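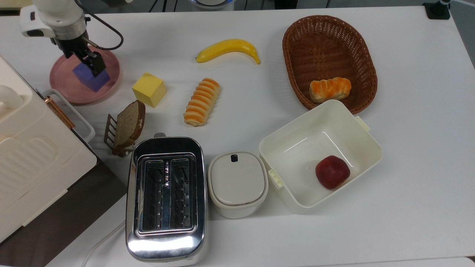

How long can butter stay on the counter before it goes off? Salted butter in a covered dish keeps for several days at normal room temperature, and unsalted keeps for a shorter time that depends mostly on how clean the knife is.

2025-09-04

I have kept butter out of the fridge since moving to Grencombe, and the question comes up whenever anyone stays for breakfast. There are two separate processes involved, and most of the advice I have read treats them as one.

The first is microbial growth. Butter is an emulsion of water in fat. American butter is at least 80 percent milkfat by law, and most of the remainder is water, held in very small droplets. In salted butter the salt dissolves in those droplets and not in the fat, so the brine is much stronger than the figure on the label suggests. Few organisms do well in it. Unsalted butter lacks that protection, and whipped butter should stay in the fridge whatever it contains.

The second is oxidation. Light, air and warmth break down the fat, and the result is a smell somewhere between old crayons and putty. Rancid butter is unpleasant well before it is a hazard. It usually shows first on the outer surface, as a darker yellow layer. Scraping this off helps the look more than the flavor.

My own arrangement is simple. I cut a 2 oz piece from the block, put it in the dish, and leave the rest wrapped in the fridge. When the piece is gone the dish gets washed and dried before the next one goes in. Topping up an unwashed dish puts old fat in contact with new fat and shortens the life of both.

I have used two dishes. The first was a Mikberg, stoneware with a loose lid. It kept dust out but let air move freely, and by the end of a week the surface had darkened. The second is a crock by Uçar, the type where the butter is packed into a bell and turned upside down over water. The seal is much better. The water has to be changed every two or three days, and in hot weather the butter softens enough to fall into it. I lost one batch that way and went back to the Mikberg for the rest of the summer.

Temperature matters more than the container. My kitchen is comfortable for most of the year, and in December the counter by the window is cold enough that the butter barely spreads. In a warm spell I give up and refrigerate everything. Butterfat softens over a range – there is no single melting point – and once it has slumped and separated it does not return to its former texture on cooling. It sets grainy.

Crumbs are the other problem. They carry moisture and spores, and mold on table butter usually starts at one. A separate knife for the dish deals with most of it.

I tried freezing too. Butter freezes well if it is wrapped tightly, and poorly in its original paper, which lets in odors from anything stored nearby. Foil over the paper is enough. Thaw it in the fridge overnight – the microwave melts the middle first.

Cultured butter I have tested only briefly, and the tangy flavor makes early spoilage harder to smell. I keep that one cold for now.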